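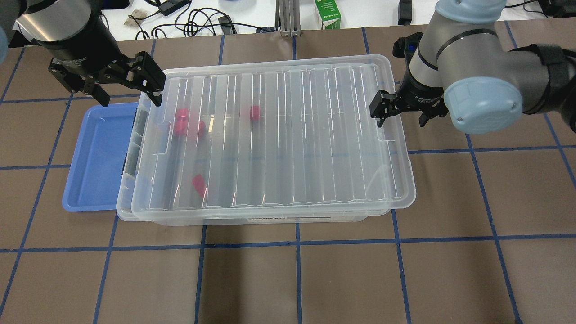
Why do we follow people forward in time in a cohort study, when it would be so much quicker to ask the sick ones what medicines they took?
Memory is a slippery thing, and people who are ill have usually gone over their past far more carefully than people who are well, so their answers come out fuller and the comparison gets lopsided.

Notes for Session 2, Drug Exposure and Rare Disease
I-seul Sung

Welcome back, everyone, and thank you for the thoughtful questions after the first session (I've tried to work several of them in, so forgive me if I wander a little). Our running case is the Pundus cohort, which followed 3000 adults with high blood pressure to see whether a common water pill went along with new cases of gout. Of these, 1233 were taking the pill when they joined and the rest were on something else.

Please look hard at the word "current." A person who filled a prescription in May and left the bottle in a drawer still counts as a current user in most pharmacy records! We call this exposure misclassification, and when it happens equally in both groups it tends to pull the result toward no difference.

Next comes confounding by indication, my favorite topic, as some of you have already noticed. Doctors choose a drug for a reason, and that reason may be tied to the disease we're studying. Kidney trouble is the big one here, and we'll spend a good half of our time on it.

In the Pundus data, 549 people had no kidney test on file. Leave them out, or keep them in and estimate the missing values? Try it both ways in your worksheet and write a few sentences on what changed.

Reading: the Kwak handout, first half only. Worksheets are due 2/12/25.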